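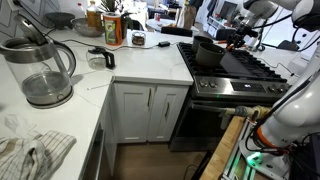
Urau Residence Services
Kitchen care for residents of shared apartments. This thread replaces the notice issued in May. (1/8)

Urau Residence Services
Counters. Wipe the full run once a day with a damp cloth and mild soap. Vinegar and scouring powder are not permitted on any pale counter in the building. (2/8)

Urau Residence Services
Cords. Power cords and adapters should be kept away from the sink and the range. Please coil any cord that is not in use. Adapters found on wet counters will be unplugged by staff. (3/8)

Urau Residence Services
Kettles. Glass kettles are to be emptied after the last use of the day. To remove scale, fill with equal parts water and white vinegar, leave for 40 minutes, then rinse twice. The base must never be placed in water. (4/8)

Urau Residence Services
Ranges. Allow the grates to cool for at least 15 minutes before lifting them. Wash by hand and dry fully before returning them to the cooktop. Nonstick pots should be cleaned with a soft sponge only. (5/8)

Urau Residence Services
Dry goods and oil. Drink mix, coffee, spices and cooking oil may remain on the counter if tightly closed. Residents are asked to label their own containers with a room number. Unlabeled items are moved to the pantry shelf at 6 p.m. (6/8)

Urau Residence Services
Towels. Dish towels go in the laundry bin each evening. They may not be hung from the oven door while the oven is on. Clean towels are available from Zamfira Dinu at the front office. (7/8)

Urau Residence Services
Damage to counters, cabinet handles or range knobs should be reported to Valentin Husar in building maintenance. Potted plants are welcome in all kitchens and remain the responsibility of the resident who brought them. (8/8)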